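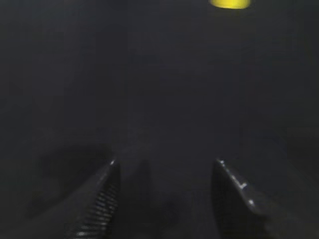
From: Armelle Gautier
To: Pratus house list
Subject: Re: [pratus-house] Drinks on the side table
Time: 16:40

Armelle Riviere wrote:

> Could whoever keeps leaving half the corner shop on the side table
> please come and claim it? I put my cup down this morning and had to
> move two bottles to do it. Also, are we keeping the tea or not? I
> can't read the label and I'm not drinking something I can't read.
>
> Armelle R.

Dear other Armelle,

The tea is mine, or at least I paid for it. I was sent to the cash and carry for "something cold, not fizzy" and came back with what they had. I can't read the label either. It has somebody in red headphones holding up a book, which I took as a sign that it was meant for people who sit at desks. If anyone on the list reads Chinese, please put us both out of our misery.

As for the table, I've been saying since July that it's too small to be a desk, a bar and a place to leave post. The Skuvport shelf was supposed to fix this. The Skuvport shelf is still flat in its box behind the door, short of 8 screws, and Langlois say they will send them when they find them. I've rung twice. My ticket is number 1379, should anyone feel like having a go.

Until then, may I suggest the following, in the hope that one of us sticks to it:

1. Cups go back to the kitchen at the end of the day, whoever's they are. The blue one has been adopted by so many people that I no longer think it has an owner.

2. Big bottles live at the back of the table and small ones go in the fridge, unless you're drinking from them. The tea with the red label is for sharing, so help yourselves.

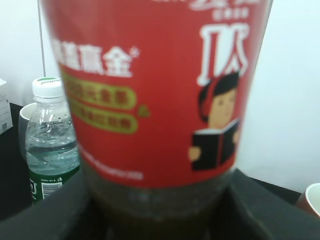 3. Water bottles get a name on them. A strip of tape will do. I have poured away enough of other people's water to keep a fern going.

4. Nothing goes on top of the post. The gas people wrote to us in the spring and we found it under a Cluvby catalogue, by which time they had written again, with less charm.

I'm in tomorrow from ten and can wipe the table down if it's clear by then. Anything left without a name goes in the crate under the stairs. The door code for the cupboard is still 1777 - please stop propping it open with the iron.

Armelle G.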